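This site uses cookies to keep you signed in and to remember your ticket filters. Accept all | Manage settings

Ticket 1634 — shelving policy stalls on plastic-wrapped books
Project: Kodulum / book shelving
Opened by: Lawal Bashir
Assigned: Gareth Lambert
Opened: April 2024
Status: open, workaround in place

Summary

Two-arm shelving task. Policy is supposed to take the top book off a stack and put it on the Z-shaped shelf. Trained on 200 demos, all teleop, all at the Neltside bench. Fine on bare covers. On anything in clear plastic the wrist-conditioned version slows down near the book, hovers, sometimes closes on nothing. Head-only version doesn't hover but misses low. Need to know if it's vision, the grasp labels, or the controller before we write up the ablation.

What I expected

Wrist view helps the last bit of the approach. That was the whole point of the method — head camera picks the book and the rough direction, wrist takes over close in. On bare books it does just that.

What I get

Approach ok. Then at handover the predicted contact point starts jumping around. Not noise on the joints, I logged both. The jumping is in the prediction. Wrist view from the close-in part, fingertips right up at the bottom edge of the pink book, plastic across most of the cover and the right side bare:
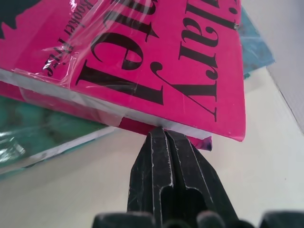

Photo: Kodulum bench log, wrist view / L. Bashir

The glare off the creases is my first suspect. Contact point jumps between the page edge and a bright wrinkle up on the cover, and the wrinkle has nothing to do with where you'd grab the thing. Second suspect is the green-teal book underneath, which has its own glare and a thin white page edge that looks a lot like the one we want. So there's two edges to pick from plus highlights. Third, the strip of darker magenta below the book, close to the same color as the cover. Model might be reading that as more cover and putting the edge in the wrong place.

Tried so far

1. Restarted the camera driver. No change. Didn't expect any.

2. Recalibrated wrist to gripper. Offset was tiny. Contact point still jumps.

3. Replayed a saved run with the arms disabled, feeding the same images in. Jumps are there in replay. So not the controller. Gareth can stop looking at the controller.

4. Masked out the brightest pixels before the encoder. Better on the wrinkle, worse on the page edge, the edge is white too and the mask eats it. Threshold by hand is a dead end I think.

5. Swapped in the Wainwright checkpoint (older, smaller crop). Hovers less but grabs the lower book along with the top one. Not usable, leaving it here so no one tries it again.

6. Froze the contact point at handover and ran the last stretch open loop. Works if nothing shifts. Plastic on plastic slides easily so things shift.

7. Went back to the head view for the order-of-stack question, i.e. does it even know which book is on top. Pink over teal, pink turned at an angle so it hangs over the teal one at lower left. Segmentation on this view is clean, both books, right order. So the high level half is fine and I'm not touching it. 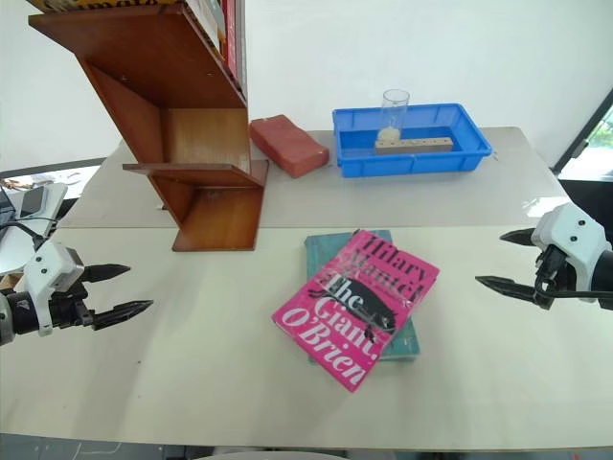

8. Used the head view segmentation to crop the wrist view. Project the top book outline into the wrist camera, pad it, black out the rest. This is the first thing that really helped. Lower book is mostly gone from the crop so the second edge stops competing. Glare on the top book still there obviously.

9. Same as 8, plus averaging the contact prediction over 3 frames. Jumps get smaller. Adds lag, arm visibly slower on the last stretch. Keeping it as the workaround for now.

Comments

Gareth Lambert
Read through it. Agree on the replay, I'll drop the controller side. Question on the 200 demos — how many had plastic on the books? If it's close to none then we're not looking at a method problem, it's a data problem, and the paper can't say the wrist view "fails" on shiny covers. It can only say we never showed it any.

Lawal Bashir
Checked. 2 sessions out of the whole set, and both used the flat tray props first and books only at the end. So close to none, yes. Fair point. Will reword the section. I still think the competing edge thing is real tho, becuase 8 helped without any new data.

Gareth Lambert
Those are two claims, keep them apart. One, cropping by the head segmentation cuts the jumping. You have that in replay, need it on live runs. Two, glare by itself breaks the contact head. You don't have that yet. To get it, same book, same pose, wrap on and wrap off, everything else left alone.

Lawal Bashir
Ok. Wrap on / wrap off is easy enough with the pink one. Pose won't be exactly the same but I can tape corners on the table. Shelf stays where it is. Lower levels are empty so there's room for the place step whichever level it picks.

Gareth Lambert
Skip the place step for this. Grasp and lift only, otherwise you're mixing in shelf misses and the numbers get muddy. Also vary the lamp or at least write down what the lights were doing. Platden people asked about lighting last time and we had nothing to tell them.

Lawal Bashir
Noted on lights. One more thing, the head-only baseline misses low by about the same amount every time. Might just be the table height in the config. The table is two sections pushed together and I only ever measured the back one. Will measure the front before I blame the baseline for anyting.

Gareth Lambert
Please do, that baseline is in the main table.

Next

- wrap on / wrap off runs, grasp and lift only, lights logged
- live runs of step 8 without the averaging, then with
- measure front table section, fix config if off, rerun head-only
- reword the shiny covers paragraph, take out "fails"
- new demos with wrapped books, after the above and not before

Workaround until then: branch with crop + averaging on, speed limit left at default. Don't use the Wainwright checkpoint.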